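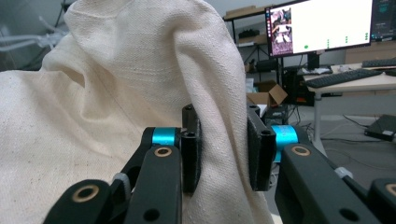
Figure 1. Heavy cream canvas gathered into folds, with a seam line across the upper part.

Textile Care and Handling, Unit 6: Heavy Plain Cloth
Instructor: Unnur Hedegaard
Lab contact: Prakash Palaniappan

Reading the cloth

Start with the surface. The weave in Figure 1 is coarse enough to see without a glass, and small darker flecks are scattered over it. Flecks like these are typical of unbleached cotton or linen. They are bits of plant matter left in the yarn. Do not record them as stains.

Next, look at how it folds. Stiff cloth makes large, rounded folds and stands up in peaks. Thin cloth collapses into many small ones. Write "large fold" or "small fold" on your sheet before you measure anything.

Find the seams. A seam line can be faint on cloth of one color, so check with a lamp held low to the side. Mark each seam on your sketch.

Folding for the shelf

Work in pairs on the long table. Lay the cloth flat and smooth it from the middle toward the edges. Fold along the length first, then across. Keep seams off the fold lines where you can. Old creases should not be pressed with an iron above the low setting.

Cloths over 200 cm long are rolled on a 60 mm tube with the seam side out. Tie with cotton tape, not string.

Lab sheet

Record weave, flecks, fold type, seams and any damage. Sheets go in the Levach tray by Friday. If you missed the demonstration, see Jeanie Kinnear for the spare samples.

Reading for next time: handout 7, washing and shrinkage.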